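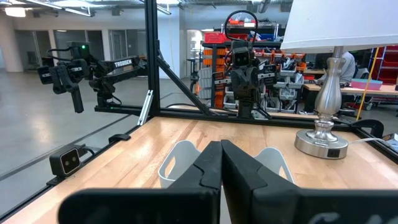 Handled storage basket

A handled storage basket is an open-topped household container, usually moulded in one piece from plastic, with an opening in the wall or rim at each side to serve as a handle. It is used for keeping small belongings together on shelves, in cupboards and on tables, and for carrying them from one room to another. In British shops the words basket, bin, tub and tray are used loosely for the same article. Some sellers keep "basket" for pieces with pierced walls and "bin" for those with solid ones, but the distinction isn't widely followed.

Form

The usual shape is a rectangle with rounded corners and walls that lean slightly outwards, so that empty baskets can be stacked inside one another. The corners are rounded partly for strength and partly because dust is easier to wipe from a curve than from a sharp angle. The upper edge is normally turned over or thickened. A thin edge bends when the basket is lifted full and can be uncomfortable to hold.

Handles are of two main kinds. Cut-out handles are openings in the plastic itself and take up no extra room on the shelf. Hinged or looped handles are separate parts that fold down when not in use. Cut-out handles are commonly oval, and are placed high on the walls to keep the load below the hands.

White, grey and clear are the most common colours. White plastic may yellow if kept for years on a sunny windowsill.

Use

Baskets of this type are mostly filled with things that have no fixed place of their own: cables, straps, chargers, pegs, cloths, batteries and similar oddments. They are often left out on a table or sideboard among lamps and house plants, and put away when the surface is wanted for meals.

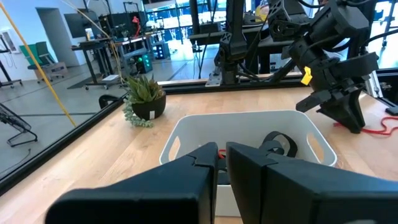
A white bin with oval cut-out handles, on a wooden tabletop beside a potted succulent.

Long flexible items such as leads and straps are generally coiled and tied before being put in, as they tangle with whatever lies under them. Heavier things go at the bottom. Very small items fall to the corners and are better kept in a lidded box inside the basket.

Under a table lamp or next to a plant, the basket is normally set far enough away for it to be lifted without catching the flex or the leaves. Trailing plants are easily damaged in this way, string-of-pearls in particular, whose stems break at a light pull.

History

Wicker and wire baskets did the same work before plastic ones became cheap. The Kurneck works at Skerkelside made a wire model with wooden grips until the moulded version replaced it. Its best-known plastic basket, the Pindemis, was 46 cm long and came in 6 colours, of which white sold most. Production ended in 2000. The design writer Zawadi Nyaga has traced its oval handle to an earlier bread tray by the same firm.

Care

Plastic baskets are washed by hand in warm water with a little washing-up liquid. Water hotter than 60 °C may warp the thinner kinds. Sticky marks left by price labels can be rubbed off with cooking oil and the basket washed again afterwards.

See also: Crate; Laundry basket; Tray; Trug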